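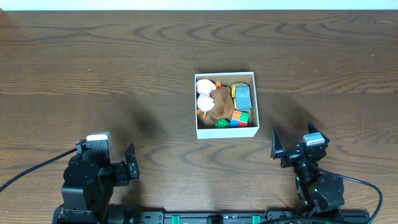 One box is enough

My view on toys is simple. A child should have one box per room, and whatever doesn't fit in it should live somewhere else. I have held this view since we moved to Ponddale with 7 cartons of toys and found that our two children played with the contents of one.

The box should be plain cardboard with no lid and no compartments. My friend Negin Ghorbani disagrees. She bought a set of drawers with a label on every front, and her son now asks her where his cars are. In an open box he would see them.

I don't think sorting matters at this age either. A soft toy can sit next to a truck and a puzzle cube without harm to any of them. Sorting is a job adults enjoy and then expect a four-year-old to keep up.

What does matter is that the box gets emptied. Once a week everything should come out on to the table, down to the bare cardboard. 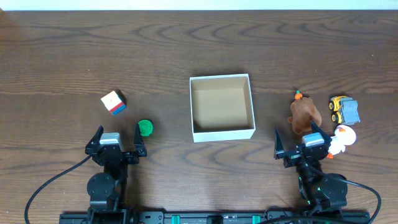
Then decide what goes back in. Let the child choose, even if the choice is odd. Mine would give up a good set of bricks before a bear with a carrot on its head, and I've stopped arguing.

Farhad Akbari told me this was too strict, and that children need plenty to pick from. They may do, at nursery. At home I would sooner have a floor I can cross at six in the morning.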